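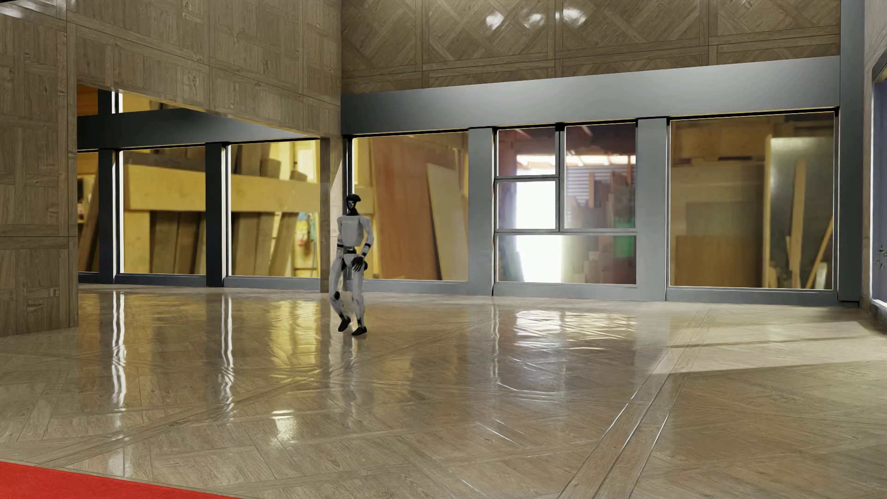
Figure 3. Simulated hall used for the gait trials, with the humanoid model in mid-stride on the polished parquet.

Research > Legged Robots > Papers > Section 4

4.2 Loss of footing on reflective floors

The Kirnier walking controller was tested in simulation before any trial on hardware was permitted. The virtual hall (Figure 3) was prepared by Plunico and has a glossy parquet floor, large windows and a patch of strong sunlight on the right-hand side. It was chosen as a demanding case for the foot placement module, which estimates the height of the floor ahead of each step from simulated depth and colour data.

Of 3,000 walks, 88 ended in a fall. The falls were not spread evenly across the floor. In 49 of them the module had reported a drop in floor height where the floor was level. The robot lengthened its step to reach a surface lower than the true one, the leading foot met the floor early, and the trunk pitched backwards before the balance controller could respond. Review of the logs showed that the false drops coincided with mirrored window light, which the module had treated as an opening in the floor.

The remaining falls had other causes, mainly late heel lift during turns. These are treated in Section 4.3.

A further concern arose from the behaviour of the protective stop. Under the Bovmont safety procedure, the controller must halt the robot when two successive height estimates disagree by more than 3 centimetres. The false estimates were wrong but steady, and so the stop was not triggered in any of the 49 cases. The authors regard this as the more serious finding. A stop that depends on disagreement within a single sensing channel cannot detect an error which that channel repeats.

Two changes were made. The height estimate is now compared with the contact height of the previous footfall, and a sudden drop must be confirmed by a second channel before the step is lengthened. The protective stop was also given an independent input from the trunk pitch rate. The full set of walks is being repeated with these changes. Until the results are available, hardware trials at the Huttunen site remain suspended on all polished surfaces.

Comments

floorwise: Was the matt version of the same hall tested? It would help to see the fall count with reflections switched off and everything else left alone.

T_ankle: We had the same steady error on wet concrete. The pitch rate input helped, but it came in late on short steps.

reader_in_leeds: Will the logs be released with Section 4.3?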